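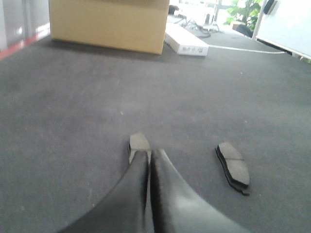

Brake pads on a gray carpet.

Havis Kids > Your Body > Skin > Lips and Lip Balm

Search Havis Kids Enter a word Go

Why do my lips get so dry, and what does lip balm do?

I live in Bralden, where December wind comes straight off the lake and right into your face, so I think about lips a lot more than most grown-ups do. I keep a tube of balm in my coat, one in my desk, and one I've lost somewhere in the couch. If your lips get crackly in winter too, this page is for you!

Let's start with the skin on your arm. Give it a little poke. Your arm skin has a tough outer layer made of flat, dead cells stacked up like roof shingles, and it has tiny oil makers that keep it soft. Your lips have that outer layer too, but it's much thinner. That's also part of why lips look pinker or darker than the skin next to them (there's lots of blood flowing just underneath, and it shows through). And lips have hardly any oil makers of their own.

So when the air is cold and dry, water sneaks out of your lips into the air. Scientists call this evaporation, and it's the same thing that makes a puddle disappear from the playground. With less water in it, the skin gets stiff. Then you smile or yawn, the stiff skin has to bend, and ouch.

But I can just lick them!

I know. I do it too. It feels great for a few seconds, and then the spit dries up and your lips can end up drier than when you started. Spit also has stuff in it that helps break down food, and that can bother sore skin. If you lick a lot, you might even get a red ring around your mouth.

What's in the tube?

Most lip balms are a mix of wax and oil or something greasy. The wax (lots of times it's beeswax, from real bees) makes the balm stand up in the tube. The oil makes it slide on. Together they make a thin coat, kind of like putting a lid on a cup, and the lid slows down the water trying to get out.

Balm makers have to get the mix right. Too much wax and it drags on your lips like a crayon. Too much oil and it turns to goo in your pocket. My favorite one is from a tiny shop called Civetti, and last summer I left it in the car during a trip to Cuautle when it was 88 degrees out. It leaked all over my map. I still use the map, and it smells like vanilla.

Some balms have sunscreen mixed in, and that's good for snow days as well as beach days, as snow bounces sunlight up at you. Others have mint or cinnamon for a tingle. The tingle isn't a sign that it's healing anything, and if your lips are already cracked it can sting, so I'd pick a plain one.

A few more things: don't share your balm, even with your best friend, because germs can ride along on it. Don't eat it (yes, even the cherry kind). And if your lips bleed or stay sore for 2 weeks, show a grown-up, who can ask a doctor.

Comments

frogfan: i lick my lips all the time and i DID get the red ring. my mom said told you so

Room 2 Bralden: We read this on Wednesday after recess and everybody wanted to poke their arms. Do dogs get chapped lips?

snowpants43: mine melted in the dryer and now my socks are shiny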